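Progress report to the Noltel Fund, February
Sallulska Costume and Textile Lending Library
Prepared by Rania El Idrissi

We are six months into the grant and I'm very happy with where we have got to. When I wrote the application the collection was sitting in boxes in two different buildings and the only catalog was a card file with half the cards missing. Since then we have moved everything into the rooms on Jasto Street, opened the lending desk two evenings a week, and started sending costumes out to schools again. The desk opens at 5 p.m. and there is usually a line!

Cataloging is the biggest piece of the work and it is going faster than planned. The collection comes to 4,000 pieces, counting hats and shoes as pairs or sets, and the first pass through the dance costumes and the men's coats is finished. Each piece now has a number sewn in on cotton tape, a short note on its condition, and a shelf. We dropped the color coding described in the application. It looked great on paper, but people kept disagreeing about where green stopped and blue started, so we sort by period and size now.
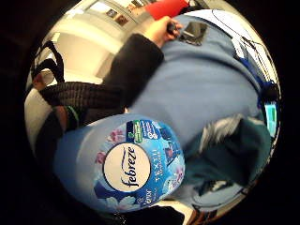 Cleaning and freshening costs came in under budget for this half of the grant, and I would like to carry the difference over to repairs. Most of what comes back from a school play needs airing more than washing, and we now hang everything for a full night before it goes near a shelf. For the sturdy modern pieces a store-bought textile freshener does fine, such as the Febreze with the pink and white blossoms on its label. Older silks and anything with metal thread get no sprays at all. Those go to Bisht, the repair studio across the river, and their advice on storing the beaded bodices has already changed how we pack them.

Loans to schools: 20 so far, including a full set of sailor suits for a musical that had lost its costume budget. Two pieces came back torn, both along old seams, and both are mended and out again. The sewing evenings filled up within days and I'd love to add a second group in the spring (we have the tables, we are short on irons).

One delay to report. The rolling racks arrived with the wrong casters and the replacements are still on order, so the cloaks are staying flat for now. This has not held up lending.

Next up are the children's costumes, then the hats - I have been looking forward to the hats since the day we got the keys. The spending summary is attached separately, along with the request to move the cleaning money.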